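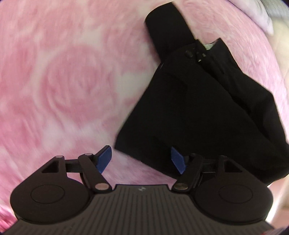

Amber Garside reckons I'm a snob about clothes, and that anyone who tells other people to buy less has never had to dress three children on one wage. She wrote that under my last piece, and it stung a bit, so I've been chewing on it since March.

She has a point. I buy my black tops from a shop in Drernden where the cheapest costs more than I used to spend on a winter coat, and I can do that now because my rent is low and I've no kids. But my argument was never that everyone should spend more. It was that we've forgotten how to keep things going, and keeping things going costs hardly anything – a needle, a bit of thread, an evening in front of the telly.

My mum had a biscuit tin full of buttons. I doubt she ever bought one. When a shirt was past saving she cut the buttons off first, then it became dusters, and the dusters went under the sink until they fell apart. I found all this deeply embarrassing at fourteen. I wanted jeans with the right label and I wanted them new.

Now I've got the tin (it came to me with her sewing box and a frankly alarming number of zips) and I use it most weeks. I'm not good at it! My darning looks like a small spider had a bad day. Setsuko Minami taught me the basics at her kitchen table and still can't look at my elbows without wincing. But the jumper's warm, and I've had it long enough to be fond of it.

What bothers me is how hard the shops make it. I took a pair of trousers back to Fargate with a seam gone after 2 washes, and the lad on the till offered me a new pair before I'd finished my sentence. I asked if they could sew it. He looked at me as if I'd asked him to shoe a horse. The old pair went in a bin behind him, and I've felt guilty about those trousers ever since.

Then there's the washing, which I think does more damage than the wearing. We wash everything far too much and far too hot. A top you've worn for an afternoon wants hanging by a window, and black cotton especially goes that sad rusty grey if you boil it every few days. Turn it inside out, wash it cool and keep it off a hot radiator. 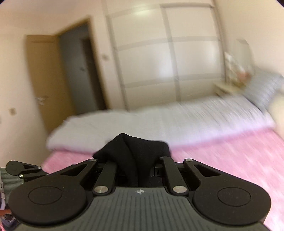
So what would I say to Amber?

Mostly that I'm sorry for sounding smug. I'd also say that schools ought to teach every child to sew on a button and take up a hem, because a family on one wage gets more out of that than I ever will. And if she wants zips, I've got plenty.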